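Motion Planning and Perception Engineer, Disassembly
Rovasero, Stovivon team 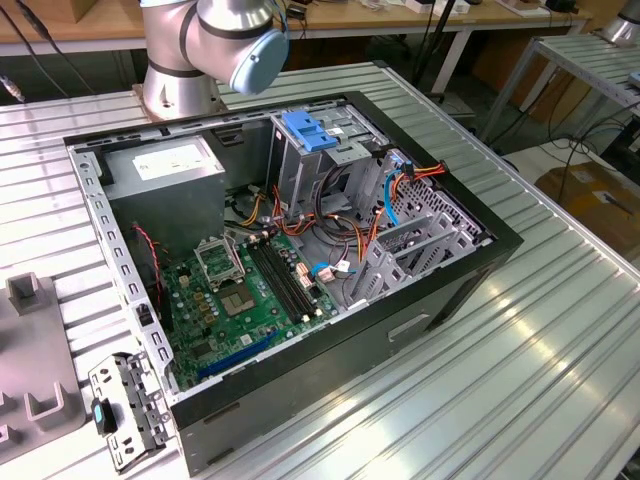 A desktop tower on the bench, side panel off and socket open.

We write the software that lets robot arms take old computers apart and put working ones back together. Stovivon is our planning and control stack, and we're looking for an engineer to join the people who build it. If you've ever watched a planner find a path through a mess of cables and wanted to know why it picked that one, we'd love to hear from you!

What the work is like

A desktop PC is a wonderful problem. It's full of parts made to be handled by people with two hands, good eyes and a lot of patience. Memory slots want a straight push with just enough force. Latches want to be pressed and pulled at the same time. Power cables go wherever they please, and they move when you touch them. Two towers of the same model can look completely different to a camera once the side comes off.

Our team owns everything between the camera images and the joint commands. Right now that means:

Perception. Finding slots, sockets, connectors and screws in clutter, and giving the planner an honest measure of how sure we are. Flamiline is our labeling and replay tool, and it's due for a serious rework of its timeline view.

Planning. Picking an order of steps, finding motions that fit inside a case, and replanning quickly when a part isn't where we thought it was. Our step library currently holds 69 skills, from "unseat memory module" to "open socket lever", and plenty of them could be smarter.

Control. Force and compliance control for contact work. The inner loops are in C++ and most of the rest is Python. You don't need to be strong in both on day one, but you should be happy to read both.

Tooling. Logging, simulation, regression tests on recorded runs, and the small scripts that make everybody's afternoon shorter. We take this part seriously, and it counts as real work when we plan our time.

You'd start with cable-aware planning. At the moment the planner treats cables as blobs to stay away from, so it gives up on motions that a person would make without thinking. We have a prototype that tells it which cables can be nudged and which can't. It runs nicely in simulation and is far too slow on the arm. Making it quick enough to use is your first big project, together with Sanne Jacobs, who wrote the prototype and has many opinions about what to throw out of it.

The team

There are 11 of us. Evangelia Sfakianakis leads the software group and would be your manager. Ruben Van der Linden looks after the real-time side and the driver code. Veerle Van Hecke runs perception and is the person to ask about lighting, reflections and shiny sheet metal, which we see a great deal of. Everyone writes code, everyone reviews code, and everyone spends time at the bench. Expect to be near the hardware at least 2 days a week. The rest can be done from home if you like.

We do a short stand-up at 9:30 and keep afternoons free of meetings. Once a month we run an open bench afternoon where you can try any idea on the arms, as long as it passes the safety checks first. The current retry logic came out of one of those, and so did a very silly screw-sorting demo that we still show to visitors.

What we're looking for

Solid programming in C++ or Python, with code you can walk us through
Experience with motion planning, manipulation, robot perception or force control (one in depth is plenty)
Time spent debugging on real hardware, whether at a job, in a lab or in your garage
Comfort with coordinate frames, transforms and the bugs that come with them
Clear writing, as a lot of our design talk happens in short documents

Nice to have

Work with deformable objects, such as cables or cloth
Task planning or behavior trees
Experience speeding up collision checking
Having built or repaired a few PCs yourself

A degree is fine and so is no degree. If you match most of the first list and the work sounds like fun, please apply.

What we offer

A permanent full-time position, with four days a week possible
30 days of paid vacation
A yearly budget for a conference or course of your choice
Your own bench space, and a say in what hardware we buy next
Help with moving costs if you're coming from farther away

How to apply

Send us a résumé and a page or less on a robot software problem you enjoyed, including what went wrong along the way. Links to code or videos are welcome, and rough ones are fine. Address it to Maarten Van der Linden in hiring and put "Stovivon planning" in the subject line.

After that there's a phone call with Evangelia, then a paid half day with us in the Flanagan building. You'll pair with someone on a recorded run that failed, dig through the logs together, and have lunch with the team. There are no whiteboard puzzles. We reply to every application, and we'd like the new person to start in June.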